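Bildergalerie: Arbeitsregeln für Roboterarme in der Küchenumgebung

Stand: 28. August

Die Galerie gehört zur Hausrichtlinie Stevum, Teil 2, und zeigt die Arbeit, auf die sich die Regeln beziehen. Die Richtlinie gilt für alle Plätze, an denen Arme mit Haushaltsgegenständen arbeiten, die nicht für Maschinen gefertigt wurden: Geschirr, Gläser, Dosen, Geräte mit Kabel. Sie ersetzt weder die Risikobeurteilung des jeweiligen Platzes noch die Betriebsanleitung des Herstellers. Abweichungen sind im Platzbuch unter der Kennung 3376 einzutragen.

Die Fassung vom Oktober des Vorjahres ist nicht mehr anzuwenden. Ausdrucke am Platz Faltov sind auszutauschen.

Begriffe

Greifraum: der Bereich, den Arm, Greifer und gegriffener Gegenstand zusammen erreichen. Ein Becher im Greifer vergrößert den Greifraum und ist bei der Festlegung der Grenzen mitzurechnen.

Ablagefläche: jede Fläche, auf der planmäßig abgestellt oder von der planmäßig aufgenommen wird. Herausgezogene Körbe und geöffnete Klappen zählen dazu, solange der Ablauf läuft.

Randgegenstand: alles, was im Greifraum steht und nicht zur Aufgabe gehört.

Vor dem Start

Randgegenstände werden entweder entfernt oder im Platzplan eingetragen. Ein Gegenstand, der weder entfernt noch eingetragen ist, führt zur Sperrung des Ablaufs.

Auszüge, Türen und Klappen stehen in der Stellung, für die der Ablauf freigegeben wurde. Zwischenstellungen sind nicht zulässig.

Leitungen am Arm sind so zu führen, dass sie in keiner Gelenkstellung auf Zug kommen. Die Prüfung erfolgt einmal in jeder Endlage, bei verminderter Geschwindigkeit und mit leerem Greifer.

Stehen zwei Arme an einem Platz, ist die Reihenfolge der Bewegungen schriftlich festzulegen. Der ruhende Arm bleibt in der eingetragenen Parkstellung.

Während des Ablaufs

Der Greifraum wird nicht betreten, auch nicht zum Nachrücken eines Bechers. Wer nachrücken will, hält an, wartet die Stillstandsanzeige ab und quittiert danach neu.

Hohlgefäße werden in der Lage abgestellt, die der Aufgabenbogen nennt (Öffnung oben oder Öffnung unten). Ein Wechsel der Lage innerhalb einer Serie ist ein eigener Ablauf und braucht eine eigene Freigabe. Nach 3 Fehlgriffen am selben Gegenstand wird abgebrochen.

Glas und Keramik werden in getrennten Serien bearbeitet. Glasbruch beendet die Serie. Der Platz wird erst nach Sichtprüfung von Fläche, Korb und Greiferfingern wieder freigegeben, Formblatt 534.

Bild
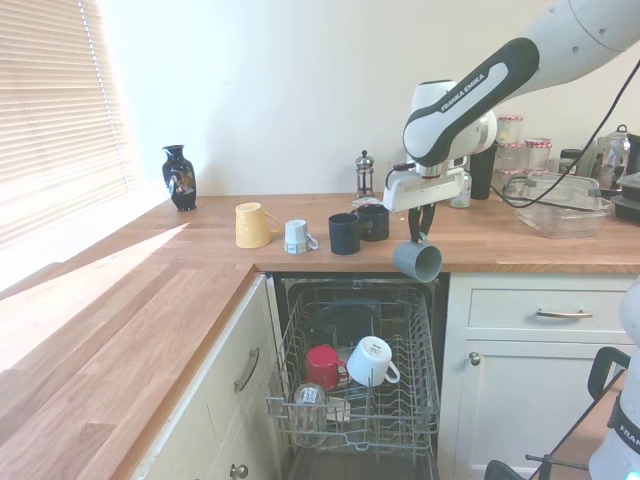
Tharindu Paul
Bearbeiter der Richtlinie, Prüfstelle Sarmiento

Umgang mit Hohlgefäßen, Öffnung unten. Der graue Becher hängt im Greifer über der vorderen Kante der Arbeitsplatte, der Geschirrkorb ist herausgezogen.
Zu beachten: Vorratsgläser, Wasserkessel und Thermosgefäß an der Rückseite gelten bei dieser Aufgabe als Randgegenstände. Das schwarze Kabel am Arm verläuft über dem durchsichtigen Behälter; für solche Stellen gilt die Regel zur Leitungsführung. Direktes Sonnenlicht auf der Arbeitsfläche ist im Platzbuch zu vermerken, sofern Kameras zur Lageerkennung eingesetzt werden.

Verweise

Hausrichtlinie Stevum, Teil 1: Sperren und Freigeben
Hausrichtlinie Stevum, Teil 3: Platzbuch und Formblätter
Merkblatt Hotden: Reinigung der Greiferfinger

Änderungswünsche schriftlich an die Prüfstelle, mit Angabe des Platzes und des betroffenen Abschnitts.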